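## 4. Setting up the steamer task

This section covers the practice table for the Gokix arm. It is written for line staff at Himudside who are moving from hand packing to supervising the arm. Read section 3 (stops and guards) first.

The practice table uses toy buns and a bamboo steamer with yellow rims. The motion taught here is the same one used for filling steamers on the Caron line. Staff who packed by hand will still load trays, check the finished baskets and decide when the arm should stop.

### 4.1 Laying out the table

1. Press the stop button and check that the status light is amber.
2. Put the basket on the white table, slatted floor down. The lid can stay behind it.
3. Set the buns out with the pleated side up. Leave clear table between each bun and anything else.
4. Add the other items: the orange fruit, the small block and the green striped ball. The arm has to leave these where they are.
5. Open the wrist view in Skuseo and check that the basket and at least one bun can be seen.
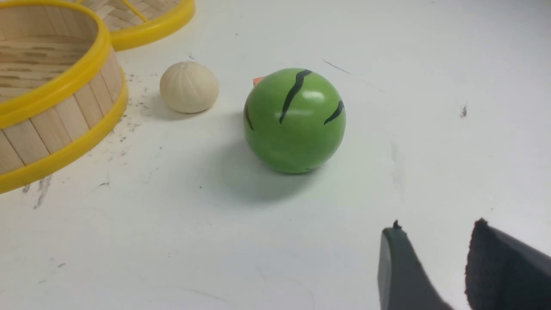

Tanner Campbell asked for a line to be added at this point: on his first two shifts he kept straightening the items between runs, as he would have done on the packing bench, and the arm learned very little from it. Move things about between runs. An untidy table is better practice.

**Note:** Scuffs and specks on the table top do not need cleaning off before a run. Wipe up anything sticky.

### 4.2 Running the task

1. Stand behind the floor line and release the stop button.
2. Select *Fill steamer* and enter the number of buns.
3. Press Start. Keep one hand near the stop button for the whole of the first run.
4. Watch the wrist view as well as the arm. A bun that looks settled from where you stand may be resting on its neighbour.
5. When the arm pauses, check the buns in the basket. Pleats should face up and no bun should sit on the rim.
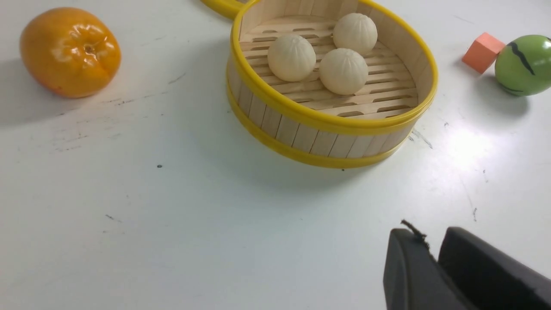
*Fig. 4.2: Three buns on the slatted floor, pleats up, with space left on the right.*

6. If the layout is acceptable, press Accept. If it is not, press Reject and pick a reason from the list. Do not correct the basket by hand before you have pressed one or the other.

**Caution:** Never reach into the basket while the gripper is over it, even if the arm has stopped moving. A paused arm can restart.

### 4.3 Checks during a run

1. Look at the cables each time the arm is over the basket. They should hang free and must not catch on the rim.
2. Check that the fingers come down clear of the basket wall.
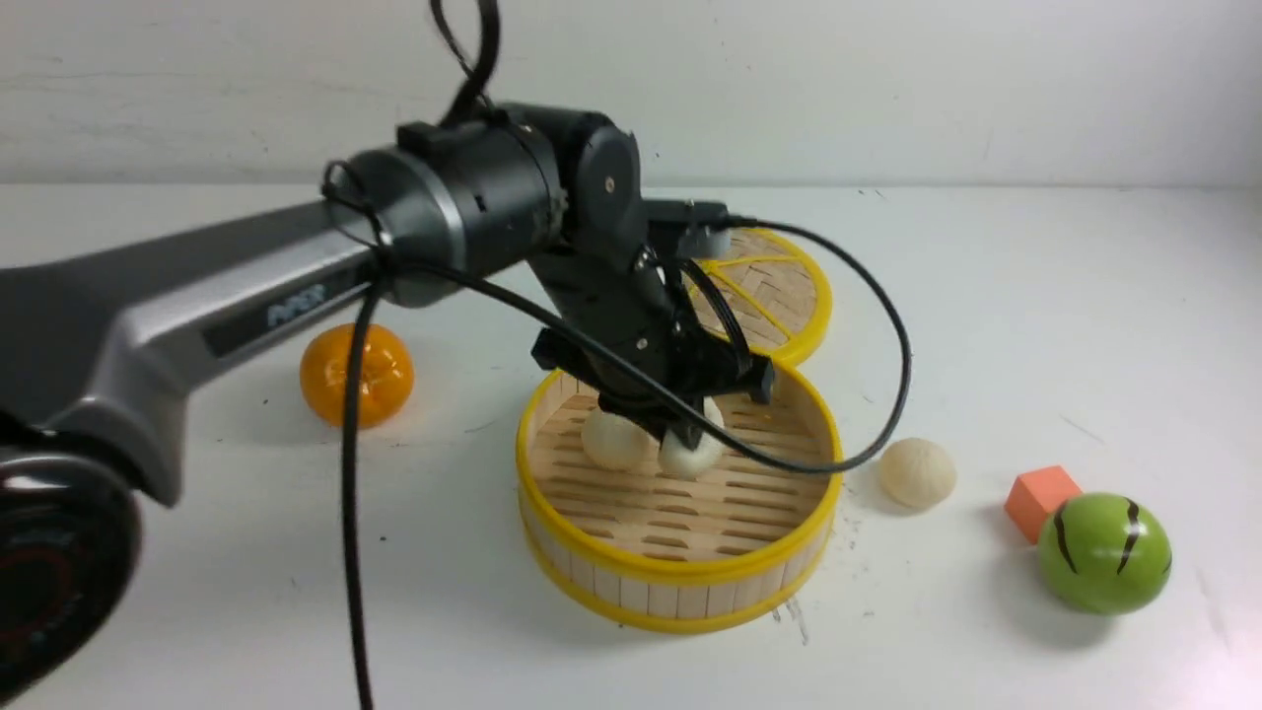
3. If a cable drags a bun or the basket, press Stop and call the shift technician. Do not hold the cable out of the way.
4. Enter each rejected run in the log, with your initials.

### 4.4 Changes to your shift

Operators do 9 supervised runs before working alone. Time at the practice table counts as normal paid time. Hand packing continues on the second bench, and everyone rotates through it so that the skill is kept up.

The reject log is used to adjust the arm. It is not used to assess staff. Questions about rotation go to Lise Thibodeau.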